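Archives > Parkimine-list > Storage and Bins > Thread view

Subject: Re: one big bin for the odds and ends?
Date: 2023-05-18

Hi all,

> We have 5 of the small Grullia baskets under the sink and they
> are driving me up the wall. Everything tall tips over, and the
> bowls never fit. Has anyone gone over to one big bin? Does it
> turn into a junk pile?

Yes, and I love it! I dumped my baskets last August and went to a single big gray bin with sloping walls (the Galtel shop had them marked down to 99, a steal). The slope is the best part, things slide back toward the middle and I can reach every corner with a cloth.

My only real rule is to keep it to one layer. A few more things that work for me:

1. Bowls go in first, near the center, open side up. A bowl is a great place to drop clips and sponges later on.

2. Spray bottles can lie down! I fought this for years. Twist the nozzle to off, lay the bottle on its side above the bowl, and point all the heads the same way. Mine are mostly 300 ml and there's room for 2 without stacking. Long skinny stuff goes on a slant beside them.

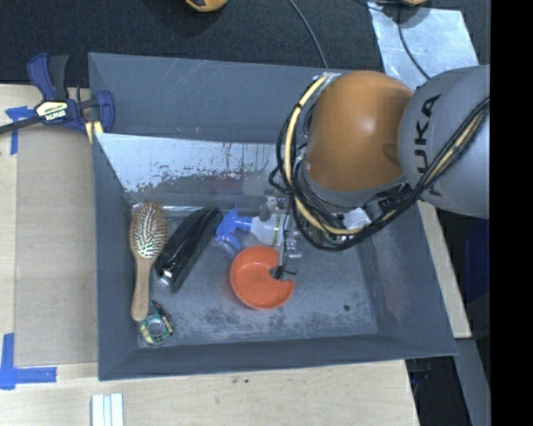
3. Put the bin up on a table when you sort it. My back is so much happier, and the light is better too.

Somebody on the Gautam list lines theirs with a towel so nothing rattles. I haven't tried it yet but I'm going to this weekend. Let us know what you end up with, I want to hear how the bowls fit!

Contact the list owner | Copyright Parkimine-list | Back to top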